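双臂桌面工位的操作规范,这几个月改了好几版,今天把现行的这版拆成几条发出来。适用范围是小型双臂、桌面作业、人在旁边看着的那种工位。大型工业臂不适用,那个按你们厂里的安全规程走。

1/
先说背景。我们组在Uden那边的实验间有3个双臂工位,做遥操作录制,也跑策略回放。规范最早是Hartmut Kramer写的,只有一页纸,主要讲急停。后来工位多了,换班的人也多了,一页纸不够用,5月开始重写。

2/
重写的原则:每一条都要能在开机前或收工时检查,查完能打勾。"注意安全""小心操作"这类句子全部删掉。删完以后原稿剩下不到一半。

3/
第一部分,桌面。
台面上只放本次任务清单里的物件。水杯、手机、螺丝刀、扎带头,一律不上台面。工具放侧面推车,推车不进入两臂的活动范围。
物件的初始位置写在任务卡上,写到"左远角""中间偏右"这个程度就行,不要求毫米。策略训练需要位置有变化,卡上会注明变化范围,操作员按范围摆,不要每次摆同一个点。

4/
第二部分,线缆。这部分改得最多。
a. 腕部相机的线必须在前臂上有固定点,扎带收紧到线不滑动、外皮不变形。
b. 固定点到相机之间留弧,弧长以腕关节转到两端极限时线不绷直为准。不要估,手动把关节转到头看一遍。
c. 弧也不能太大。两臂靠拢时,一侧的线弧不得落进另一侧夹爪的开合区域。
d. 肘部以下的余线,不许垂到能被肘关节夹住的位置。

5/
b和c是互相牵制的。留长了容易钩到对面,留短了转腕时扯接头。我们的做法是先满足b,再把两臂开到交接姿态检查c。c不通过就移动扎带位置,不剪线,也不换短线。
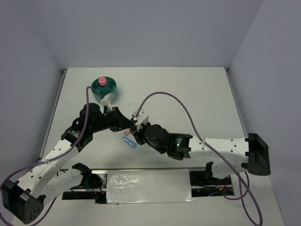 双臂夹爪在台面中部靠拢,两侧白色支架附近的紫色线缆各有一处浅色扎带固定在前臂上。

6/
第三部分,两臂会合。
双臂任务里风险最高的就是两个夹爪靠近的那一段。规定如下:
两臂末端进入会合区后,速度上限降到正常值的50%。这个限制写在控制器里,不靠操作员自觉。
会合时指定一侧为主动臂,另一侧保持。不允许两侧同时做大幅度移动。
哪侧主动写在任务卡上,中途不换。要换就先退出会合区,重新进。

7/
夹爪之间允许接触,有些任务本来就要接触。但接触后力矩读数持续上升,就停。阈值每台单独标定,不要从别的工位抄。两台同型号的臂,装配松紧不一样,空载读数就不一样。这个我们吃过亏,抄来的阈值用了一个星期,误停了很多次,最后有人嫌烦把它关了。关阈值现在属于违规,要写进班次记录。

8/
第四部分,小物件。
小件掉在台面上,可以用臂去捡,算任务的一部分,照常录。
小件掉出台面,或者掉进台面前沿下方的开口,停机,断使能,人再伸手。不许在使能状态下去掏。
物件数量开工前登记,收工后复核,对不上就不交班。

9/
第五部分,外壳与走线区。
台面前侧下方如果有敞开的电气区,工作时人的手和袖子不进入。要动里面的接插件,先断电,等指示灯灭,再等一分钟。
细线的走向拍照存档,每次改动后重新拍一张。存档照片贴工位编号,不贴操作员名字。

10/
第六部分,开机前检查,共6项:
急停按下有效,松开后不会自动恢复
两臂线缆固定点无松动
相机支架螺丝无松动,画面正常
两臂能各自回到零位
台面物件与任务卡一致
会合区限速已加载
检查由当班操作员做,签字。一项不过就不开机,先报给值班工程师。

11/
关于急停。位置要求是操作员坐着不起身就能拍到,左右手都能拍到。我们原来装在右侧立柱上,左手够不着,后来挪到台前正中。每周实拍一次,实拍就是在臂运动的时候拍下去,看它停不停、停在哪里。静止状态下按一下不算数。

12/
急停之后怎么恢复,单独写了一条,因为出问题多半在这一步。
顺序是:看清两臂当前姿态,确认夹爪有没有夹着东西,两臂有没有缠线或者互相卡住。确认完先恢复一侧,慢速退开,再恢复另一侧。
两侧同时恢复是禁止的。软件里那个"全部恢复"按钮,我们已经隐藏了。

13/
第七部分,录制数据的标注。
中途碰撞、线缆钩挂、人手进入,这三类情况都要打标记,不删原始文件。要不要用于训练由数据组决定,操作员不做筛选。
以前有人觉得失败的片段不好看,顺手就删了,结果后面想查某次钩线是怎么发生的,没有记录可看。

14/
Tukley的同行看过草稿,提了两条意见。
一条是检查项太少,建议加到十几项。没采纳。我们试过长清单,到后面几项大家都是直接打勾,不看的。
另一条是线缆固定点应该写明型号和间距。部分采纳,加了"每根前臂至少一处固定",间距没写,各家连杆长度不同,写死了反而没法执行。

15/
有人问为什么不干脆把线走到臂里面去。能走当然好。桌面级的臂大多没有中空走线,自己开孔会影响连杆强度,也影响保修。外走线管好了可以用,前提是每班有人看。

16/
还没定下来的几个问题:
会合区的范围怎么画。现在用的是固定方框,对交接类任务够用,对双手装配类偏小。
降速50%是不是合适。有的操作员反映遥操作时手感突变,想改成渐变。Brandes那边在试渐变方案,等结果。
换班交接要不要强制重做全部检查。目前是只重做前3项,有争议。

17/
文件在内部编号里挂在Emus项目下面,别的组要用可以直接拿去改,改的时候把适用的臂型和工位编号换掉,别留着我们的。力矩阈值那张表请整张删掉重做。

18/
补一条刚才漏的:扎带剪口要平,不留尖。剪下来的头当场收走,放进推车上的小盒,别随手搁在台面上。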